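On February 23, 2024 we visited Prunero, where Halima Chukwu looks after the pouring cell. The arm works low, with a pink bowl, a clear cup and a teal basin set by the wall.

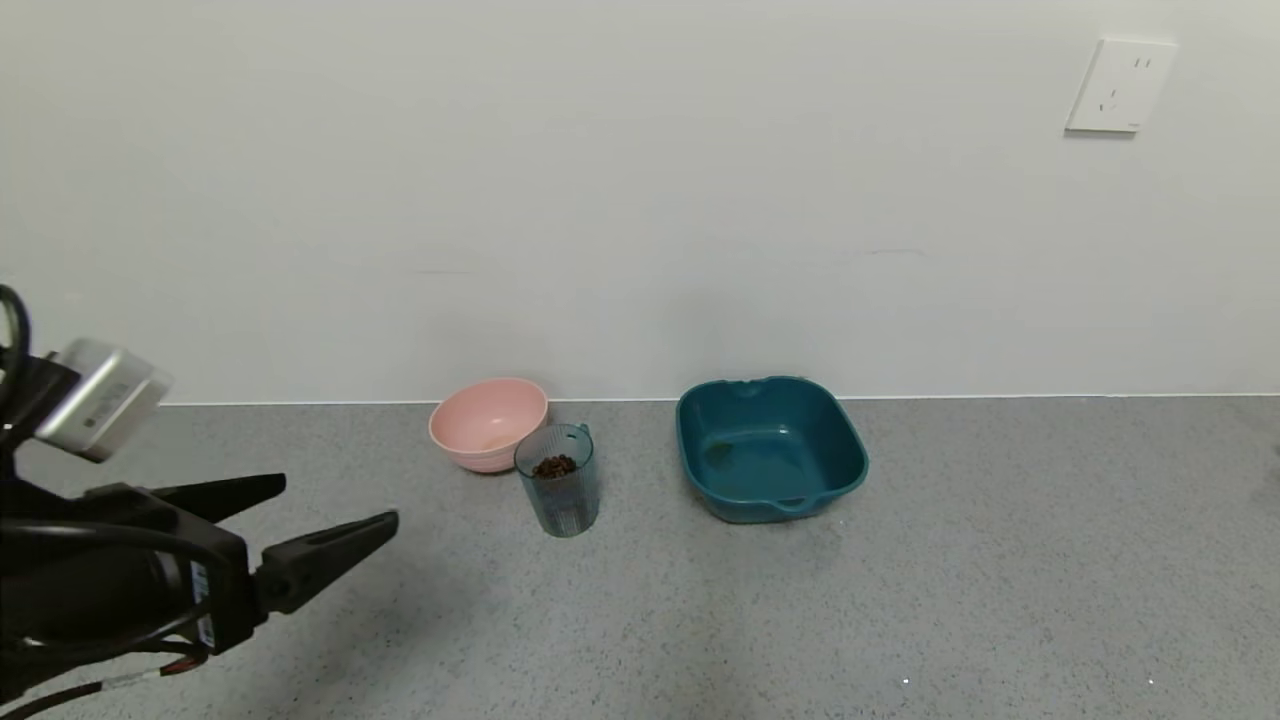
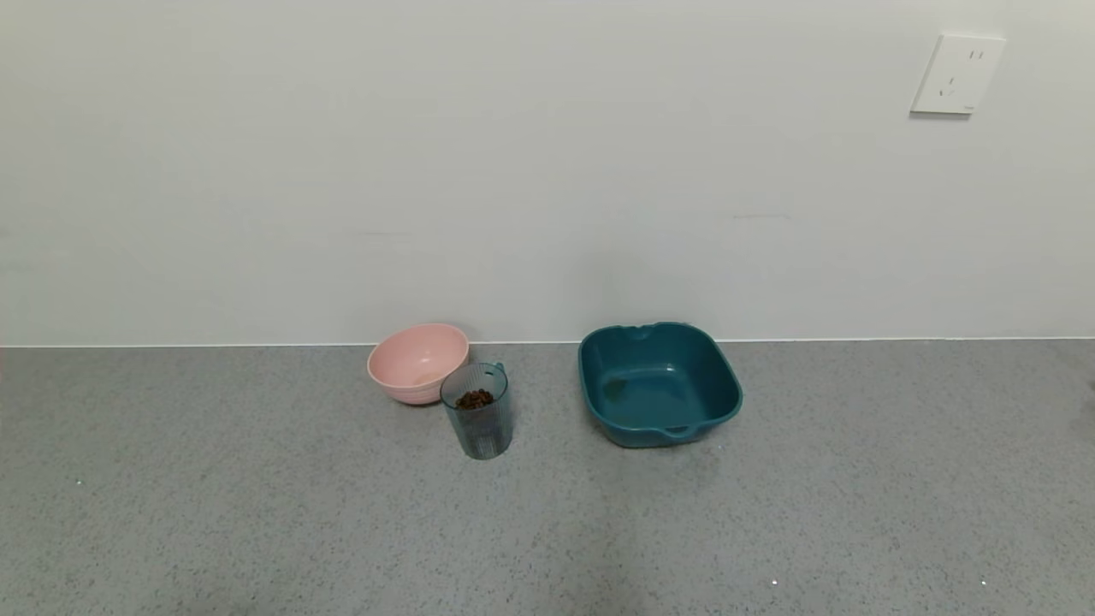
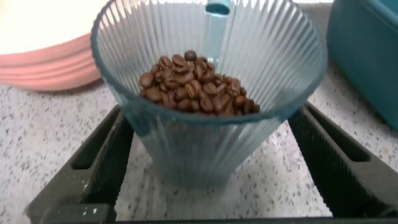
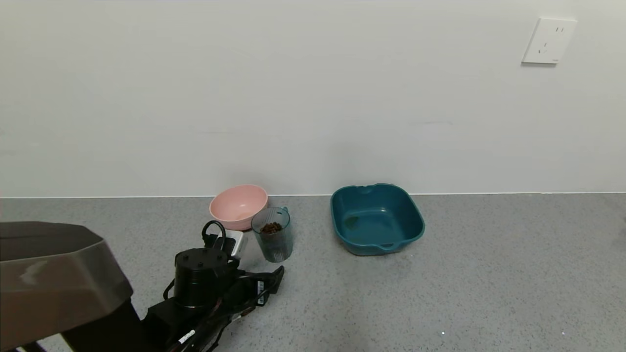

The cup, pink bowl and teal basin at the pouring cell.

Halima checks the finger pads and wrist cable every 300 cycles — more often if the grip drifts. A spare gripper is kept on site, and a swap takes two people.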